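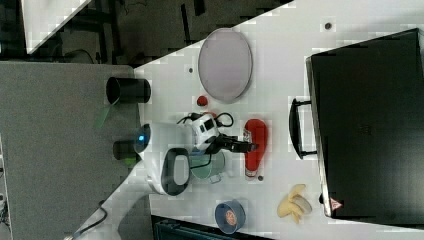

One reviewer writes: I wash my hands all day and most creams are gone by the next rinse. I still have some of it on after two.

Stestberg Barrier Hand Balm, 80 ml
Made by Ebihara, Escombe works

Stestberg is a water-free balm for dry and cracked hands. The base is shea butter, beeswax and squalane, with 12% glycerin dispersed in the wax phase. It contains no added fragrance or dye. Texture is firm at room temperature and softens on contact with skin. 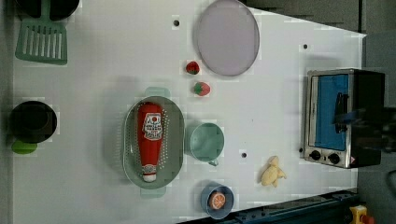
The wax fraction was raised in the January batch, so newer jars feel stiffer than older ones. The ingredients are otherwise unchanged. Jars from both batches carry the same product code.

Directions
Scoop a pea-sized amount and warm it between the palms. Work into knuckles and cuticles. Allow two minutes before handling paper or fabric. For overnight use, apply a thicker layer under cotton gloves.
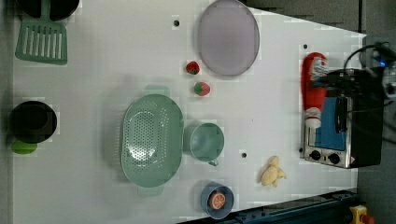
Green slotted spatula and black pan on a white tabletop.

Storage
Keep the lid closed and store below 30 °C. Balm that has melted and reset may turn grainy; it remains usable.

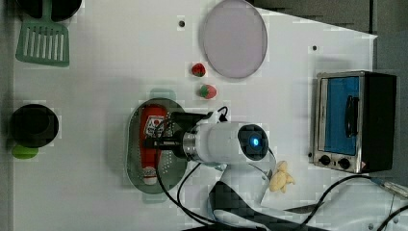 Refills and shipping
Refill pods fit the 80 ml jar only. Orders ship from Grarkosbridge. Opened jars cannot be returned.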